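Projet Prelo – Manipulation de cartons en arrière-boutique
Rapport d'avancement remis à Brokonard
22 juin 2023

Le lot 2 devait répondre à une question précise : un bras équipé d'une pince à deux doigts peut-il assurer la mise en rayon à la place d'un employé ? À ce stade, la réponse est non pour la tâche complète, oui pour certaines étapes.

Les essais menés à Oltent depuis avril totalisent plus de 1 000 tentatives de saisie. Les cartons fermés, posés debout et bien dégagés, sont pris correctement dans la plupart des cas. Les difficultés commencent quand le carton est plus large que l'ouverture de la pince : il faut alors le pousser ou le saisir par un rabat, et le bord se déforme.

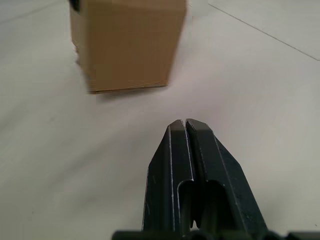

L'approche reste lente. Le bras corrige sa position plusieurs fois avant le contact, et un employé du magasin Camacho range 4 cartons pendant que le système en traite un seul. L'ouverture des emballages n'est pas acquise et nous ne la promettons pas pour cette année.

Points en suspens :
- doigts plus longs, en commande ;
- reprise après une saisie manquée, encore manuelle ;
- 36 références du magasin Camacho à ajouter au jeu d'essai.

Le budget du lot est respecté. Nous demandons le report du lot 3 jusqu'à la réception des nouveaux doigts.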